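Clekamholm Extends Textile Drop-Off Program to All Districts

Category: Local / Waste & Recycling
2 min read

15 Nov 2025

The municipality of Clekamholm has confirmed that its separate collection of used clothing and household textiles will be extended to every district of the town. The service has operated since July in the Haddadin quarter only, where residents have been able to leave bagged items at staffed points during regular opening hours.

Under the new arrangement, seven further collection points will be opened, among them one at the Drerkerico shopping center and one beside the public library. Each point will accept clothing, bed linen, towels and curtains. Shoes will be accepted if they are tied together in pairs. Carpets, pillows and mattresses remain excluded and should be taken to the main recycling yard as before.

The municipality has asked residents to wash and dry all items before bringing them in. Clothing with small faults, such as a missing button or a worn cuff, may still be donated. Items that are moldy or soiled with oil or paint should be placed in household waste.

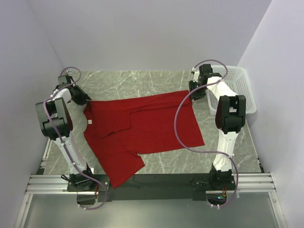
Sorting will continue to be carried out by Urkar, the contractor appointed for the first phase. Garments in good condition are offered to local charity shops. Those that cannot be worn again are cut into cleaning cloths or sent for fiber recovery. The municipality reported that about 300 bags were received in the first phase, and that most of the contents were fit for reuse.

"Residents told us they were willing to separate their textiles but did not want to travel across town to do it," said Nabil Srour, head of waste services. "The additional points are intended to address that concern."

Households unable to reach a collection point may request a pickup by telephone. Pickups are limited to 15 kilograms per household and must be booked in advance. There is no charge for the service.

The contract with Urkar will be reviewed after 90 days. A list of addresses and opening hours will be posted at the town hall and mailed to all households with the next water bill.

Tags: recycling, clothing, municipal services

Comments (3)

marta_k
Will the library one be open on weekends? I work until six and the Haddadin point is always closed by the time I get there.

Oldtown resident
Good news. We have been putting perfectly decent curtains in the trash for years.

pjl
What about single socks? The article says pairs for shoes but nothing about socks.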